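Packing table talk - notes, version 3 (slides are in the shared folder, don't read them out)

Start w/ the Lisora order. 244 boxes, 16 came back open at the bottom. Same tape, same cartons. Pause. Ask who has a tape drawer at home they hate.

Slide 2 - the table. Clear it first. Mat down, tape goes on the mat and stays there. Basket at the side for small stuff. Not scissors, scissors get a hook.

Slide 3 - tape. Fold the end under, every time, half an inch. Saves you picking at it with a fingernail. Say the fingernail bit slowly, gets a laugh usually.
Store rolls flat, out of the sun. Old tape splits lengthwise, throw it out, dont argue with it.

Slide 4 - the H seal. Center seam first, then both edges. Run it two inches down the sides. Kavine boxes are thinner so go three. Press with the flat of your hand - demo this, bring a box!!

Slide 5 - colored tape. Yellow for the Prindach shelf, clear for everything else. Easy to spot from teh door. Mention we tried labels in July, they peeled.

If time: bulk buying. 100 rolls is too many for a small room. 

Questions. Someone will ask about paper tape. Yes, fine, needs a dry box.

Handouts by the door, leave the sample rolls on the table after.

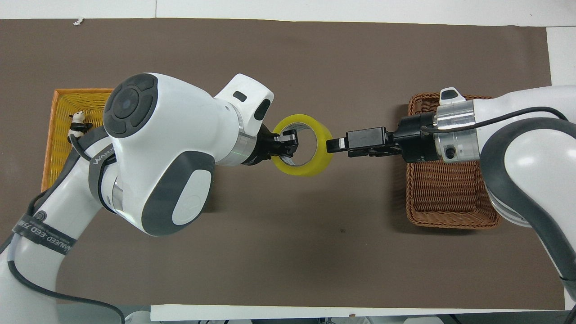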